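Larnora working group, laundry and soft goods, minutes of the November meeting
Notes typed up by me, so blame me for the spelling
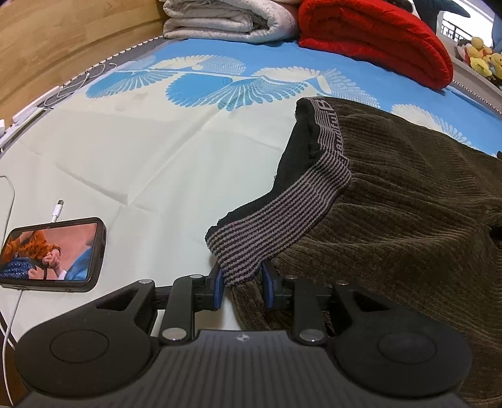
We started with the handheld gripper collection, and that ate most of the meeting (sorry to everybody who came for the budget!). The home set now stands at 2,063 demonstrations, all of them clothes and bedding picked up by hand with the gripper, no arm involved. Cirunberg has finished checking the first 1,000 and sent them back with notes in the margins, mostly about where a grasp begins and ends. I said I'd been marking the start when the fingers touch the cloth. Cirunberg marks it when the cloth leaves the surface under it. We went back and forth on this for far too long and then agreed on touch, with lift as a second mark. I get to redo mine, lucky me.

Then the result we'd all been waiting for. The Gulyás policy was trained twice, once on tidy single-item clips and once on the cluttered ones from real bedrooms, and tested on the same 15 garments. The cluttered version did better on waistbands and worse on thick stuff like corduroy, where it kept taking two layers in one pinch. I was happy with the waistbands! An elastic edge gives the fingers something narrow to close on, and it pulls the rest of the garment up behind it, so I'd half expected that. The corduroy I can't explain. Somebody suggested the dark creases look like edges to the model, somebody else thinks we just don't have enough heavy fabric in the set. Both got written down, neither got settled.

Stiketti (our folding code, for the two new people) still wants every item flat before it starts. I asked if it could take a garment hanging from one pinch point instead, and the answer was "maybe by spring," with a face I'd call doubtful. Left open.

Short argument about dark clothes on dark clothes. I'd like more of those, because the wide lens bends everything near the edges and black on brown is already hard enough in the middle. Agreed, with a limit: 5 homes first, then we look at the grasp marks before anyone records more.

We also talked about phone screens that are switched on during recording. From now on those clips go through the blur step before they leave the home folder, and I'll add a line to the collection sheet.

To do before next time:
Me: redo the start marks, update the sheet, find more corduroy
Cirunberg side: second mark for lift, send the labeling notes as one file
Gulyás side: rerun the thick fabric test with the pinch depth logged

Budget moved to next month, first item, I promise. We stopped at noon.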